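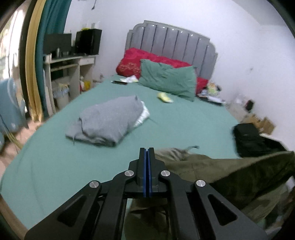

Clothes on the bed at the start of a folding session, olive-brown trousers nearest the gripper.

Folding tips from a robot laundry study

Marlene Sauerland and Debashish Sultana spent April recording people as they folded clothes at home with a hand-held gripper. The recordings were used to train a folding program called Firkik. They collected 2484 folds in 39 homes, and a good part of what they learned works for ordinary hands too.

Fold on the bed. A fitted sheet pulled smooth grips the cloth a little, so a sleeve or leg stays where you put it. On a bare tabletop the program lost its first fold more often, and so did the people.

Pick a sheet in one plain color. The program found hems faster on plain sheets than on patterned ones. If your eyes tire in the evening, you may notice the same thing.

Deal with drawstrings first. Of 185 failed trouser folds, 90 began with a cord caught in the grip. Pull both ends even and tuck them inside the waistband.

Do trousers before tops. Lay one leg over the other, line up the seams, then fold from the hem toward the waist. Two folds are enough for most drawers, three for a suitcase.

Pinch at a seam. Two fingers on a single layer of knit will stretch it or slip off. At a side seam the cloth is thicker and comes up in one piece.

Shake out bundles. Anything balled up should be lifted by its highest point, shaken once and laid down again. Sultana tried teaching the program to unroll bundles where they lay and gave it up after some two weeks.

Leave the pillows at the headboard. Clearing the whole bed made no difference to the results. A clear patch as wide as your arm is long will do for everything except sheets and blankets.

Fitted sheets are still unsolved. Firkik managed a square corner on very few of them, and Sauerland rolls hers. The next round covers towels and starts on a Friday.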